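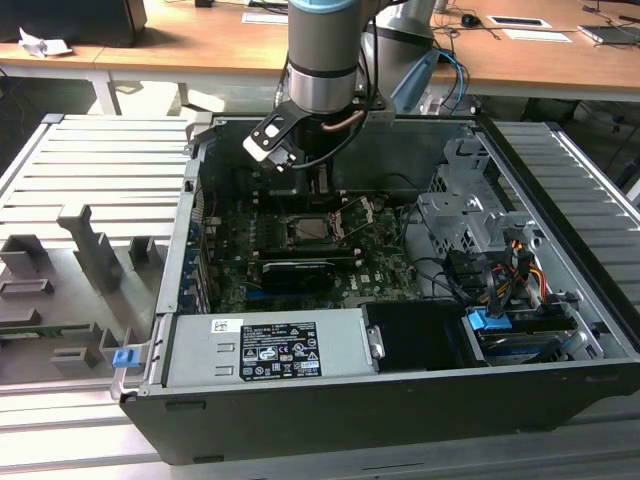
Good Practice at the Disassembly Bench

Stivum is a small workshop in Kumstead where old office computers are taken apart with the help of robot arms. This gallery page belongs to our bench rules, third edition. Last April we rewrote the rules after many questions from our partner site in Buvton, and it became clear that long text alone is difficult to follow when your hands are busy. So we keep the text short and put it together with views of the work.

The rules are valid for both sites. They do not replace the manual of the arm or the safety instruction, which every operator must read and sign before the first shift.

Before the first movement

Disconnect the mains cable and wait 12 minutes. Take off the side cover and put it flat beside the case, with enough distance that the arm can never touch it. Then run the first approach at low speed, with one hand near the stop button. Low speed for us means 204 millimeters per minute, also for operators with long experience.

Around the processor

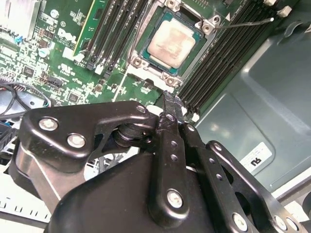 The socket area has its own rule, as most of our damage reports come from there. The arm may go down only when the operator has a clear view of both fingertips on the wrist camera. Please look also at what stands next to the target. The memory slots are very near to the socket, and here the slim fingertips are already close to one of the white slot latches. At such a distance only single steps are allowed, no continuous movement. A broken latch makes the whole board worthless for resale, and this we want to avoid.

Old thermal paste stays where it is until the processor is out of the case. Do not wipe it inside the socket frame, the dirt goes into the contacts. Worn fingertips can be used further if the edge is still straight. Write the wear in the tool log, and change the pair after 600 grips in any case.

Rules for the hover position

Stop above the part and check the alignment one more time before the fingers go lower. Cables which hang into the case must be moved aside by hand, with the arm paused. If a cable comes back into the way, stop again and fix it with a clip. The program Haruna will ask for a confirmation at this point. Please read the message first and confirm after.

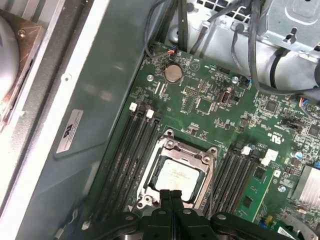
After the work

Drive the arm to its parking position before you reach into the case. Put the small screws in the tray with the number of the computer, and the board in an antistatic bag. Boards with a coin-cell battery go to the battery table first.

Remarks on these rules can be left in the folder at the bench. We read them every Wednesday, and changes are published on this page.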